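4. Where the cold air goes: results from the valley network

4.1 Timing of the evening drop

The most striking thing in the station records is how quickly the valley floor lets go of the afternoon. On clear, calm evenings the lower stations at Sorkatholm began to cool well before the sun had left the upper slopes, and by the time the ridge was in shade the floor was already the coldest place in the network. We expected a contrast between floor and slope, as any grower in the valley would. What we did not expect was how sharp the start would be. In the raw traces the temperature hangs on, wobbles a little, and then simply falls away, often while the Clolbridge airfield on the open plain is still reporting a pleasant spring evening.

This matters a great deal for frost forecasting. The standard regional guidance is tied to Clolbridge, and a forecaster who starts the cooling curve from the airfield reading starts it late and warm. The error is then carried through the night. It shrinks toward dawn on most nights, when the plain catches up, but by then the growers have already had to decide whether to run their sprinklers.

We looked at 54 clear nights in all, using the definition of a clear night given in Section 3. On nearly all of them the order in which the stations cooled was the same: the creek bottom first, then the two benches above the east bank, and the slope stations last. That steadiness is a gift! It means that one good reading from the creek bottom in the early evening tells us much of what the rest of the valley is about to do, and it is the reason the simple correction in Section 5 works as well as it does.

4.2 The pool and its lid

Once formed, the cold pool behaved very much like a shallow lake. The slope stations let us follow its upper surface through the night, and on the calmest nights that surface was almost flat from one side of the valley to the other. A station could sit just above it for hours, comfortably mild, and then be swallowed in a few minutes as the pool deepened. These sudden drops were at first flagged as sensor faults by our quality checks, and we threw them out. We are very glad we went back for them. Every one of the rejected drops we examined was matched by a smaller dip at the next station up the slope, in the order a rising surface would produce.

The pool also sloshes. When a light wind crossed the Okafor ridge from the west, the surface tilted, with the east benches warming and the creek bottom holding steady. The benches cooled again once the wind eased, sometimes more than once in the same night. A grower standing on a bench at 3 a.m. would have felt a soft warm breath of air and might well have decided the danger was over. On several of these nights the coldest reading on the bench came after the warm spell.

4.3 Comparison with the model

Brellness, the high-resolution model used throughout this study, does a lovely job with the large-scale weather. It caught the arrival of each dry air mass behind a cold front, and it rarely gave us a cloudy night that turned out clear. Inside the valley it has a harder time. Its terrain is smoothed, so the narrow gap at the downstream end of Sorkatholm is far wider in the model than on the ground, and the cold air that should back up behind the gap drains out through it instead. The result is a pool that forms at close to the right time and then stays too shallow.

We ran the model in two ways. In the first, the terrain was left as supplied. In the second, we narrowed the gap by hand until it matched the survey map, and changed nothing else. The difference was a joy to see. With the narrow gap the pool deepened through the night as it does in the observations, and the east benches, which the supplied version kept mild, dropped below freezing on most of the nights when the stations did. The narrowed version does overdo things near the creek, where it was often too cold by dawn, and we suspect the soil moisture there. The creek bottom stays damp well into spring, and the model soil is much too dry.

Neither version reproduced the sloshing very well. The model wind over the ridge is too smooth from hour to hour, and a pool that is never nudged does not tilt. A finer grid might help, and so might a better treatment of weak turbulence above the pool - we cannot separate the two with the runs we have.

4.4 What a missed frost means on the ground

Strawberries are the crop most exposed to these errors (Figure 2). An open blossom has little protection and sits close to the soil, in exactly the layer where the air is coldest. A screen-height temperature can therefore look safe when the flowers are in trouble. For this reason we placed a second sensor at blossom height at each of our 11 stations, and the gap between the two sensors turned out to be one of the most useful quantities in the whole data set.

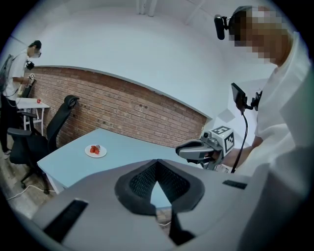

The gap was largest early in the night, before the pool had deepened, and narrowed once the station was well inside the cold air. It was also larger over dry, bare soil than over the damp ground by the creek. A fixed allowance for blossom height, of the kind printed in many frost guides, will be too small in the evening and too large before dawn. We recommend an allowance that depends on the time since sunset and on whether the site is already in the pool. Both can be had from the stations in real time, and neither needs a model.

Dew point deserves a mention too. On the driest nights the creek bottom fell past the point where we would normally expect dew or frost to slow the cooling, and it kept going. The growers call these black frosts, and the name is well earned, as the blossoms are damaged with no white rime on the leaves to give warning. The airfield dew point was a fair guide to these nights when read in the late afternoon. By midnight it had little to say about the valley air, which by then was sealed off under its lid and slowly drying as frost formed on the grass along the creek. Section 5 uses the afternoon value only.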